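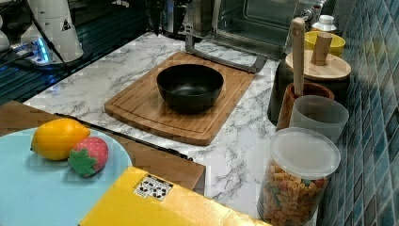
## 4. Opening a deal room in Lovow

1. Sign in and choose **New deal**. Give it a code name – Moen is taken, permanently.
2. Enter buyer and seller. They must be different companies. People have tried. 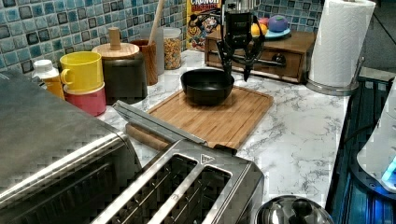
*Bowl and bamboo board on the counter.*

3. Upload the accounts, 200 files at a time.

> **Note:** File 3272 is the limit. Your lawyers will find it.

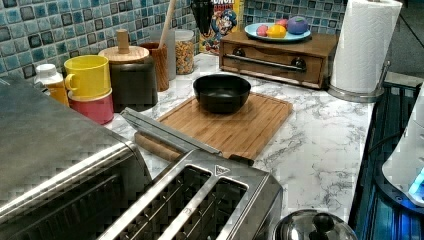 4. Set each bidder to **View only**, then save.

> **Caution:** "Reply to all" includes the other bidders. See error 308, also known as the Brallside incident.
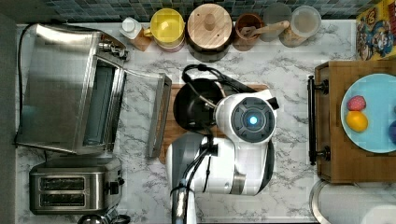

5. Send the invitations. If one bounces, ring Märta Kvam on extension 253.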